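Flomus

Hi! Flomus is my little collection of bedtime stories, typed up from the tapes my grandmother left in a cookie tin. I started it in November thinking I'd be done in a weekend (ha). It now holds 109 stories and I still have a shoebox to go.

What's in the folder

stories/ has one plain text file per story
notes/ is me rambling about words I had to look up
index.csv lists title, teller, tape number and length in minutes

Four people tell the stories. Most are my grandmother's, a good chunk are Abundio Chávez's (he lived next door in Ocampo and could not tell a short one to save his life), and the rest are split between Ximena Quezada and Lino Costa. The teller column uses initials, so AC is Abundio and so on.

How I typed them up

I listen at night, usually sitting on the bed with headphones, and type what I hear. If somebody coughs or yells at a dog, I leave it out, unless the dog ends up in the story, and that happens twice! Where I couldn't make out a word I put [?]. Please send me your guesses.
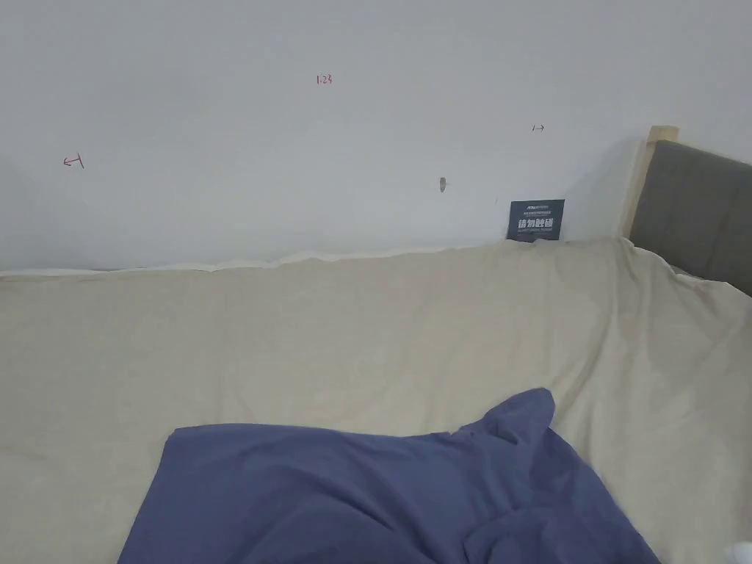
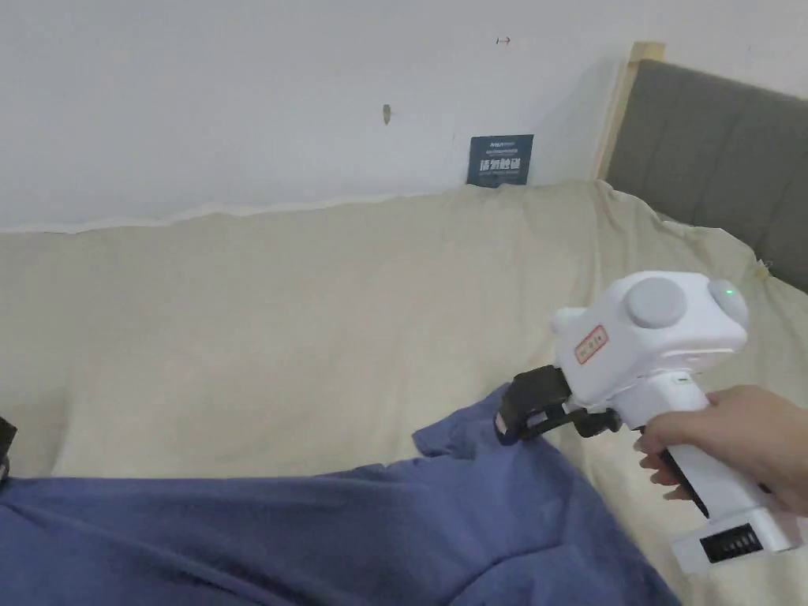
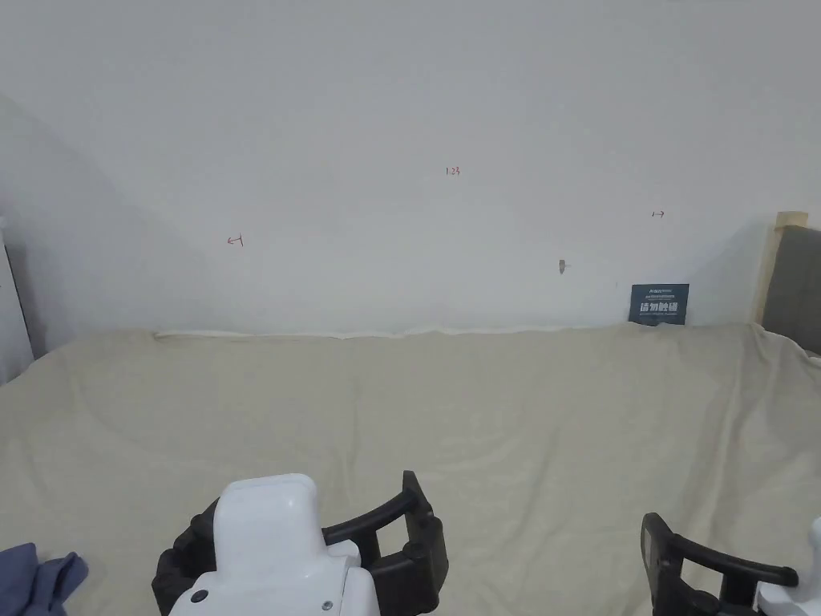

Spelling is the messy part. The same goat shows up as Pancha, Panchita and "that animal," and I kept all three. Town names I did fix, so Wuterlow is always Wuterlow, even on tape 2 where it's clearly being said some other way.

Things I know are wrong

The Well With No Rope stops in the middle because the tape ran out. If your family tells it too, I'd love the ending.
A few lengths in index.csv are rounded up.
The Baker's Hat is in there under two titles. I can't decide which telling I like better, so both are staying.

Using it

Read them to your kids, print them, change the endings. Just keep the teller's name on the page. If you want to put them in something you sell, write to me first so I can ask the families.

Thanks to Gumaro Gallegos for fixing the tape deck, and to Ezequiel Mendoza, who proofread the whole first batch on his lunch breaks. New stories go up most Thursday nights.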